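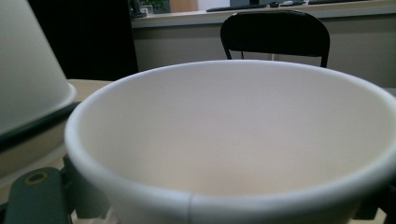 La fragata Midwood entra en febrero en su segundo periodo de mantenimiento mayor, y la decisión que más va a pesar en su calendario no tiene que ver con los misiles ni con el radar, sino con el sonar de casco. El equipo actual va alojado en un domo bajo la proa, y el domo es lo que da problemas. Para quien no haya visto uno fuera del agua, la forma general es la de un cuenco ancho de papel blanco, de paredes lisas y con el borde enrollado, salvo que el domo se monta con la boca hacia arriba contra el casco y se llena de agua. Cualquier irregularidad en esa pared curva genera turbulencia, y la turbulencia es ruido que el propio sonar escucha. Un cuenco de papel tolera una costura vertical en el lateral; un domo de sonar la tolera bastante peor.

El astillero de Vonuneck ha presentado dos opciones. La primera consiste en reparar el domo existente, volver a sellar la junta con el casco y devolver el buque al servicio en el plazo previsto. La segunda supone cambiar el conjunto completo, domo y transductores, por el modelo que ya lleva la fragata Daveck, gemela de la Midwood y entregada más tarde. El cambio alarga la estancia en dique y obliga a rehacer parte del cableado de proa, pero deja a los dos buques con el mismo equipo y los mismos repuestos.

La diferencia importa por el tipo de misión que se les asigna. Las dos fragatas se diseñaron para escolta en aguas profundas y en los últimos años han pasado la mayor parte de su tiempo en vigilancia antisubmarina cerca de la costa. En aguas someras el sonido rebota en el fondo y en la superficie, el tráfico mercante lo tapa casi todo, y un submarino diésel-eléctrico que navega con baterías hace muy poco ruido. El sonar de casco sigue siendo útil para evitar obstáculos y para seguir un contacto ya localizado. Para encontrarlo por primera vez hace falta otra cosa -- casi siempre un helicóptero con sonar calable, o un sonar remolcado de profundidad variable.

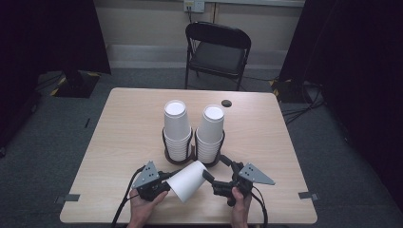
Ahí aparece el tercer elemento de la discusión, el programa Raju. Se trata de un sonar remolcado ligero, con un cable de 280 metros y un cabrestante lo bastante compacto para instalarse en la popa sin ocupar la cubierta de vuelo. La versión completa, pensada para buques de mayor porte, usa un cable de 1000 metros y exige reforzar la estructura. Para la Midwood solo se ha estudiado la ligera. Su ventaja es conocida: el operador puede bajar el sensor por debajo de la capa térmica, que es donde un submarino prudente se esconde de un sonar montado en el casco. Su inconveniente también lo es. Con el cable fuera, el buque tiene limitadas la velocidad y las maniobras, y en zonas de pesca o de poco fondo hay un riesgo serio de perder el equipo.

Ashwin Iyer, ingeniero naval que trabajó en la integración de sistemas de la Daveck, se inclina por reparar el domo de la Midwood y dedicar el dinero al remolcado. "Si cambias el sonar de casco mejoras algo que ya haces. Con el remolcado empiezas a oír en una parte del agua donde hoy estás sordo", explicó en conversación con este boletín. Iyer reconoce que la instalación en popa no es sencilla. El compartimento donde iría el cabrestante lo ocupan ahora un pañol y parte del sistema de señuelos contra torpedos, que habría que trasladar.

La posición contraria, defendida por varios oficiales con experiencia de mar a bordo de las dos fragatas, parte de la disponibilidad. Un sonar de casco funciona siempre que el buque navega. Un remolcado necesita dotación entrenada, buen estado de la mar para largar y recoger, y un cabrestante que no falle. En las marinas pequeñas, con pocas plazas de sonarista y rotaciones frecuentes, los equipos complejos pasan mucho tiempo parados. El argumento tiene peso. La dotación de la Midwood lleva dos ciclos sin cubrir todas las plazas de esa especialidad, y la escuela tarda más en formar a un operador de sonar activo de baja frecuencia que a uno de sonar de casco.

Queda el asunto del margen de peso. La oficina técnica de Vonuneck calcula que el buque dispone todavía de reserva de estabilidad para el cabrestante ligero, siempre que se desembarque el equipo que dejó de usarse tras la primera modernización. El problema es que esa misma reserva la quiere el programa de guerra electrónica, que pide instalar antenas nuevas en el mástil. Un kilo arriba cuesta más que un kilo en popa y cerca de la línea de flotación, así que las dos peticiones no se comparan por su peso bruto. De momento no hay un documento que las ponga juntas.

El presupuesto de horas para la estancia en dique incluye 1890 horas de taller para trabajos de proa y 570 para los de popa. El reparto se hizo pensando en la sustitución completa del domo. Si finalmente se opta por la reparación y el remolcado, habrá que rehacerlo casi entero, y los contratos auxiliares de soldadura y pintura ya están en negociación con esas cifras.

La decisión corresponde al estado mayor y debería conocerse antes de que el buque entre en dique. Mientras tanto, la Daveck asumirá sola las patrullas de la zona norte, con el helicóptero embarcado cuando esté disponible.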